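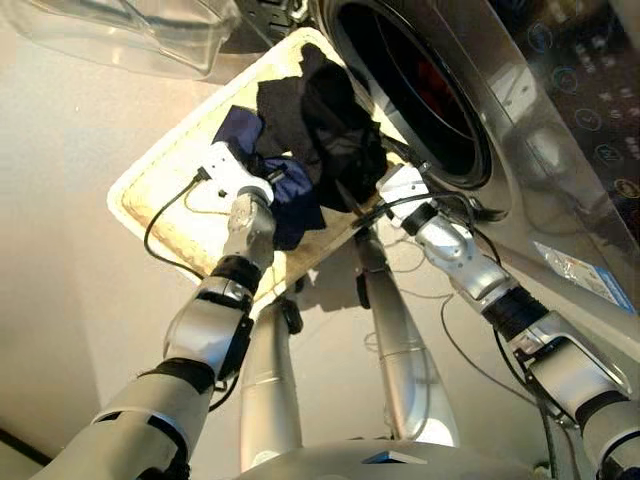
Household Textiles, Unit 4
Dyes and colorfastness: notes for the Wednesday section

Instructor: Hertta Rautiainen
Lab sections: Sinan Dönmez

Read before lab. The terms in this handout will come up again in Unit 6 (finishes), so keep it.

1. What a dye does

A dye is a colored compound that goes into the fiber and stays there. A pigment sits on the surface and needs a binder to hold it. Most clothing is dyed. Most printed T-shirt graphics are pigment, and that is why they crack while the shirt underneath only fades.

Whether a dye stays put depends on how it is held. The main groups for cotton:

Direct dyes. Held by weak attraction only. Cheap, easy to apply, poor in the wash. Often given an after-treatment to improve this.

Reactive dyes. Form a chemical bond with the cellulose. Good in the wash. Some of the dye reacts with water in the bath instead of the fiber, and this leftover has to be rinsed out at the mill. If the rinsing is rushed, the garment bleeds for its first few washes even though the bonded dye is sound.

Vat dyes. Made soluble, soaked in, then turned back to the insoluble form inside the fiber. Indigo belongs here. Indigo is a special case: it stays near the outside of the yarn, so it rubs off.

Sulfur dyes. Common for black and navy. Fair in the wash, weak against chlorine bleach.

2. Why dark colors give trouble

A deep shade takes a lot more dye than a pale one. More dye means more leftover dye, and any loss is easier to see. Black is usually a mix of dyes, and the parts may not fade at the same rate. An old black shirt can turn brown or greenish depending on which part goes first.

Not all fading is dye loss. Rubbing raises tiny fiber ends on the surface, and these scatter light so the cloth looks gray. Turning the garment inside out helps with this kind of fading. It does very little for bleeding.
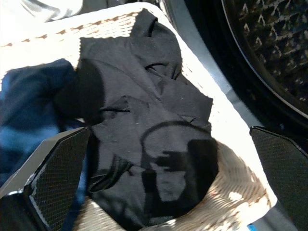 Lint is a related matter. It shows on dark cloth because of contrast, and a heavy coat of it can be mistaken for wear. Brush the sample before you grade it.

3. Grading

We use the gray scale, 1 to 5, with half steps. Grade 5 is no change and grade 1 is severe change. Give two grades for every wash test: one for change in the sample, one for staining on the white cloth sewn to it. Students mix these up every term. Write "change" or "stain" next to each number.

Crocking (rubbing) is tested dry and wet. Wet is nearly always worse - expect a clear drop with the Karkance denim.

4. Lab samples

Praver: navy cotton jersey, reactive dyed
Karkance: indigo denim
Akyol: black cotton, sulfur dyed
Dirudico: black cotton and polyester blend

Each group gets two samples and runs up to 10 wash cycles. Cut and label all pieces before you start. Pencil only, ink will run.

Reports are due in August at the start of section. Bring the mounted samples with you, still attached to the white cloth.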